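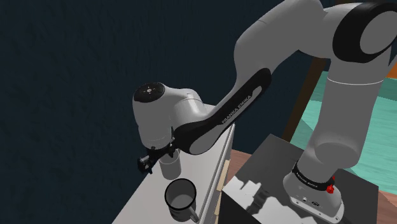 A long pale counter against a dark blue wall.

The night ferry to Nidska left at ten, and Sérgio Bettencourt was first up the ramp, with a cheese under one arm and his grandmother's accordion strapped to his back. He had dreamed of this crossing since he was a boy! Fifty islands between here and the far harbour, every one with its own lighthouse, and he meant to stay awake for them all.

He found a bench on the top deck beside the funnel (warm as toast, even in February) and took out the old chart. Asero came first, two white flashes and a long red. Then Mertens, green and slow, like something breathing. He played each of them a tune as it went by, badly and with enormous joy, and by the third island a small crowd had come up in blankets to listen. 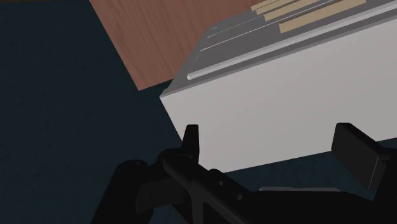

Play the one for Asero again, said a voice from under the nearest blanket, my mother used to sing that when the boats were late.

So he played it again, slower, and this time there were words. Three verses, none of which he had ever heard! The wind took half of them. He cut up the cheese and handed it round on the back of the chart, and somebody poured him tea from a flask, and away to the north the light on Prodari was just beginning to show.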